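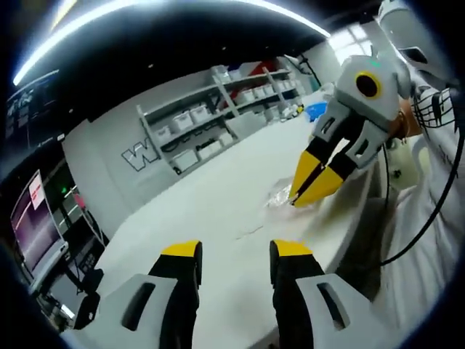

Plindside, 3. Januar 2021

Ticket 922: Greiferöffnung und Kamerabild laufen bei Handdemonstrationen auseinander
Gemeldet von: Kalkidan Ayele
Bearbeitet von: Yeshi Asfaw
Komponente: Handgreifer, Aufzeichnung (Grusero)
Status: in Beobachtung

Fehlerbild

Beim Abspielen der Demonstrationen vom langen Tisch passt die aufgezeichnete Fingerweite nicht zum Video. Die Finger sind im Bild schon fast geschlossen, der Messwert steht noch auf offen. Beim Öffnen dasselbe in der Gegenrichtung. Die Positionsdaten des Greifers selbst sind unauffällig. Betroffen sind Aufnahmen mit zwei Greifern im selben Raum, bei denen beide gleichzeitig schreiben. Einzelaufnahmen aus dem Dezember zeigen den Fehler nicht.

Aufgefallen ist es bei weichen Gegenständen, also zerknittertem Kunststoff auf der Tischplatte. Bei harten Teilen liegt der Zeitpunkt des Zugreifens klar fest, bei Folie schließt man langsam und drückt nach. Wenn das Training den Schließbefehl zu spät bekommt, fährt der Arm die Folie an und greift dann darüber ins Leere. In der Auswertung in Monurside wurde das zuerst für einen Fehler im Modell gehalten.

Umfang: von 200 Demonstrationen der Serie sind 179 betroffen. Der Versatz beträgt bei den betroffenen Dateien um die 2 Kamerabilder. Er wächst innerhalb einer Datei nicht an.

Schritt 1, Kabel und Stecker

Kabel beider Greifer getauscht, Stecker am Handgriff gereinigt, Zugentlastung am Unterarm neu gesetzt. Danach mehrere Bewegungen ohne Gegenstand aufgezeichnet, Finger ganz auf, ganz zu, halb auf. Versatz unverändert. Der Fehler wandert auch nicht mit dem Kabel von einem Greifer zum anderen.

Schritt 2, Fingerweite neu kalibriert

Beide Greifer nach Anleitung auf Anschlag gefahren und Nullpunkt neu gesetzt. Bei einem der Greifer war der Nullpunkt leicht verschoben, das ist jetzt korrigiert. Mit dem Ticket hat es nichts zu tun, denn ein falscher Nullpunkt verschiebt den Wert und keinen Zeitstempel. Bitte trotzdem vor jeder Serie prüfen, die Finger müssen dafür ohne Druck aneinanderliegen.

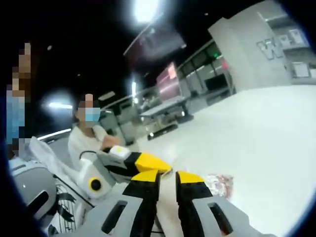

Während der Kalibrierung lief die Aufzeichnung weiter. Diese Dateien haben den Vermerk "kein Training" bekommen und bleiben für den Vergleich liegen. In ihnen ist der Versatz ebenfalls vorhanden, obwohl keine Aufgabe ausgeführt wurde. Damit scheiden die Haltung der vorführenden Person und die Geschwindigkeit der Bewegung als Ursache aus.

Kommentar Kalkidan Ayele: Kann es an der Lageschätzung liegen? Am Rand des Raums verliert der Greifer manchmal kurz die Orientierung, dann rechnet der Aufnahmerechner spürbar mehr.

Schritt 3, Lageschätzung

Die Lageschätzung arbeitet mit Merkmalen im Kamerabild und braucht feste Punkte mit Kontrast. Mit fast geschlossenen Fingern einmal vom Tisch weg in den Raum geschwenkt und die Ausgabe mitgeschrieben.

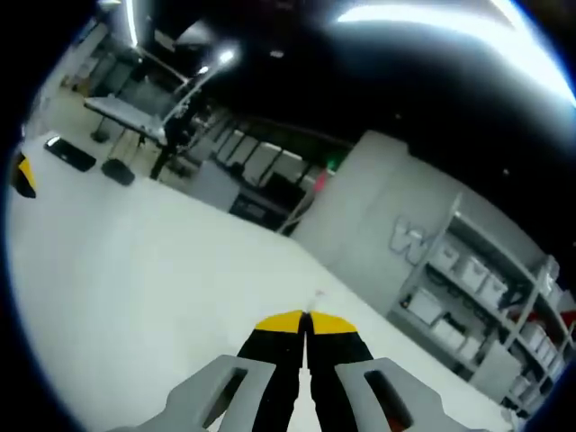
Die Zahl der verfolgten Punkte sinkt, sobald der Greifer überwiegend auf den Boden zeigt. Beim Aufrichten fängt sich die Schätzung wieder. Gute Anker sind die erhabenen Buchstaben an der Wand und die Kanten des Regals mit den weißen Kästen, am hellen Boden findet sie wenig. Die Kästen bitte während einer Serie nicht umräumen. Auf den Versatz der Fingerweite hat das alles keinen Einfluss, er ist in den Abschnitten mit vielen und mit wenigen Punkten gleich groß. Antwort auf die Frage von Kalkidan also: nein, aber der Hinweis auf die Rechnerlast führte zum nächsten Schritt.

Schritt 4, Zeitstempel

Die Kamerabilder erhalten ihren Zeitstempel im Gerät. Die Fingerweite erhält ihn erst beim Eintreffen am Aufnahmerechner. Bei einem Greifer fällt die Wartezeit im Puffer nicht auf. Bei zwei Greifern werden beide Datenströme nacheinander aus demselben Puffer gelesen, und die Werte der Finger bleiben liegen. Nachgestellt mit abgeschaltetem zweitem Greifer: kein Versatz. Zweiten wieder zugeschaltet: Versatz da.

Änderung: getrennte Puffer je Greifer, Zeitstempel der Fingerweite ebenfalls im Gerät. Die Änderung ist auf dem Aufnahmerechner in Plindside eingespielt. Der Rechner am Standort Cowie hat noch den alten Stand.

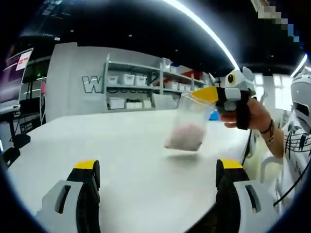
Seite 2

Nachtest

Aufgabe Becher anheben, kippen, abstellen. Der durchsichtige Becher wird am Rand gefasst, zwei Greifer zeichnen gleichzeitig auf. Fingerweite und Bild stimmen in allen bisher geprüften Dateien überein. Geprüft wurde von Hand an der Stelle, an der die Spitzen den Rand berühren.

Offen:
Alte Dateien um den festen Versatz korrigieren, Skript liegt bei Yeshi.
Korrigierte Dateien stichprobenartig gegen das Video prüfen (Kalkidan).
Cowie aktualisieren, bis dahin dort nur mit einem Greifer aufzeichnen.

Kommentar Yeshi Asfaw: Ticket bleibt offen, bis die korrigierte Serie einmal durch das Training gelaufen ist.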